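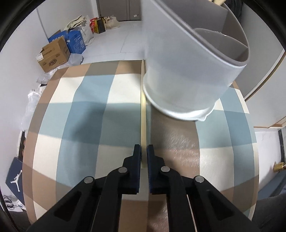 Utensil Storage at the Table

The household has adopted a divided plastic container for chopsticks and other utensils. It stands on the dining table, over the plaid cloth purchased from Festora in June. Concetta Barbieri recommended the arrangement -- her own kitchen has followed it for two years.

Chopsticks are to be returned to the container after each meal. Plain wooden ones are preferred for daily use. The lacquered pairs remain in the sideboard and are reserved for guests.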